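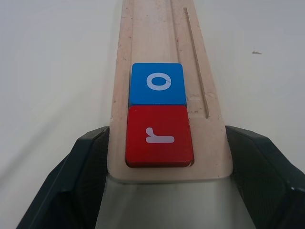
The o and the r, in the tray. The r is on its side.

I have been suspicious of wooden letter toys for as long as I've had children to buy them for, and I was suspicious of this one before it was out of the box. My aunt, Lorraine Sowerby, sent it. She reads catalogues the way other people read novels, and somewhere in one she found a spelling board from Bellari that was going to have my youngest reading before kindergarten. She's four. She can read the word "no" and ignores it.

The idea is simple enough. You get a long pale board with a groove down it and a pile of square blocks, each with a lowercase letter in white, and you slot the blocks into the groove to make words. The leaflet says it encourages "a natural love of language". I've kept the leaflet because I'd like to know who measured that.

My first complaint is the squareness. A square block goes into a square groove four ways, and three of them are wrong. We've had the r lying down more often than standing up. A p turned upside down is a d as far as anyone in this house can tell, and so is a b if you squint. My old boss Howard Pilkington taught grade one for years before he went into the office, and he reckons kids sort that out for themselves eventually and the toy has nothing to do with it either way. I'm inclined to believe him, but then he never had to sell one.

Second complaint, the colours. The o is blue and the r is red, and I went looking for the system. Vowels one colour and consonants another would make sense to me. The leaflet doesn't mention it. I asked Lorraine and she said they were cheerful.

Third, the bare wood. It looks lovely in a catalogue. Ours already has scuffs and little dark specks and a few reddish-brown smudges that I've decided are jam. I tried a damp cloth and then gave up, as the leaflet warns against soaking and I couldn't work out where damp stops and soaking starts. A coat of varnish wouldn't have killed them.

In fairness – and I do try – the blocks fit well. They sit snug in the groove with hardly any play side to side, and two of them butt up tight against each other. I had a Ziddale alphabet train for my oldest where the letters rattled around like loose teeth, and this is far better made than that. The edges are clean and the corners at the end of the board are rounded off, so it doesn't hurt much when you step on it. I've tested that twice.

There's also a thin slot running along beside the groove. Pauline next door thinks it's for standing picture cards in. We didn't get any picture cards. I wrote to the shop in March to ask and had a very friendly reply that answered some other question.

What does she do with it? Mostly she makes "or". Sometimes "ro", which she says is a kind of dog. She pushes the letters along the groove and makes them wait for each other, and the spelling is left to me. Last week the blue one was in trouble and the red one had to lie down for a nap, so I suppose that explains the r. She's at it for 20 minutes at a stretch, longer than she's given anything else this winter, and I got a whole cup of tea out of it.

I don't think she's learning to read. I think she likes putting square things in a groove, and so do I, if you leave me alone with it. If you want one, I'd wait for a sale, and I'd check whether there are meant to be cards.

Lorraine phones every couple of weeks to ask how the reading's coming along. I tell her we're working on short words.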